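In defence of the banquet chair

Every spring the function room at Clolanum gets a letter asking why it still has banquet chairs. This year the letter suggested replacing them with something called the Raten, a moulded shell on four pale legs. I have sat on one. It is a perfectly good chair for reading a leaflet on. I would not want to sit on it through a retirement dinner and three speeches.

The case against the banquet chair is mostly about looks. People say the red and gold belongs to a wedding in another decade, and that any room with a white cloth and a gold rail in it looks as if it is waiting for a buffet. I don't mind that. A function room is for functions. If you book it for a christening tea on a Monday afternoon you should be able to tell, when you open the door, that somebody has put the good things out.

My own case for it is mostly about the rail. Anyone who has set up a room knows that you spend very little time sitting on the chairs and a great deal of time moving them.

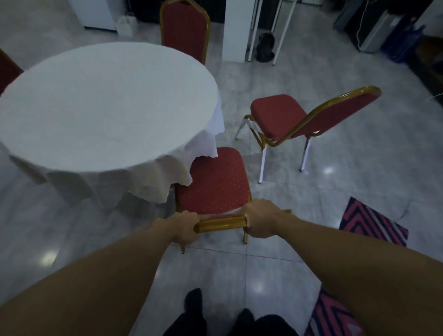
A chair with a proper top rail can be taken in two hands and put where you want it. You can lift it clear of the floor, which matters on polished tile, where dragging makes a noise that carries into the kitchen. The moulded shell has no rail. You have to hold it by the sides, low down, and after twenty of them your back knows about it.

Dörte Albers ran the room at Hinrichs for 9 years and taught me to set a round table. Cloth first, then chairs, and never the other way about, as you will only have to pull them all out again. She wanted each chair close enough that the cloth just touched it. Any further in and the hem gets caught under a guest's knees. Any further out and the waiters have to walk round it. I thought this was fussy until I worked a dinner where it hadn't been done.
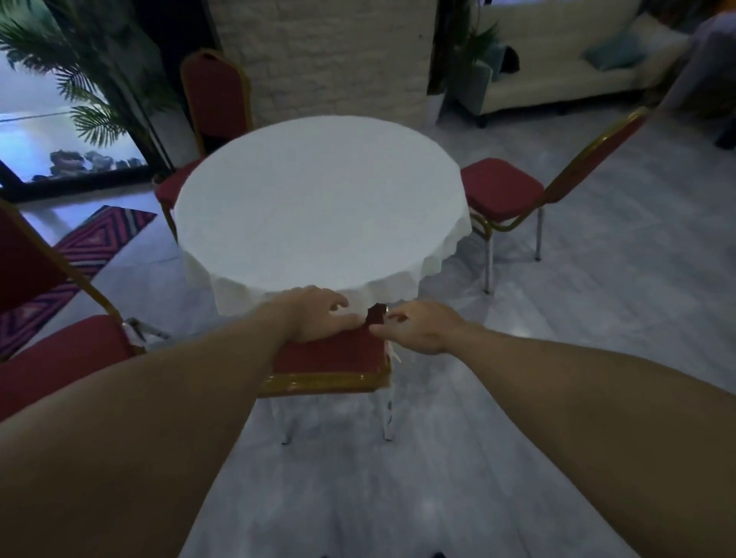

There is also the matter of money. The quote from Clikumus for new seating came to £3,044, delivered, with the old chairs taken away. Reupholstering the worst of ours would be about £500. I know which of those I would vote for, and I would put the difference towards the heating.

I will grant the other side two points. The seats show crumbs, and the fabric does not wipe down the way plastic does. The frames also get scuffed at the feet, and once the gold has gone it looks shabby. A stiff brush deals with the first. The second is harder, and I would rather live with it.

What I object to is the idea that the chairs are a problem to be solved before the room can be used properly. It is used properly now. The bookings for May are nearly full — mostly family parties, and a choir supper — and none of the people who came to look round asked about the seating. They asked about parking, and whether they could bring their own cake.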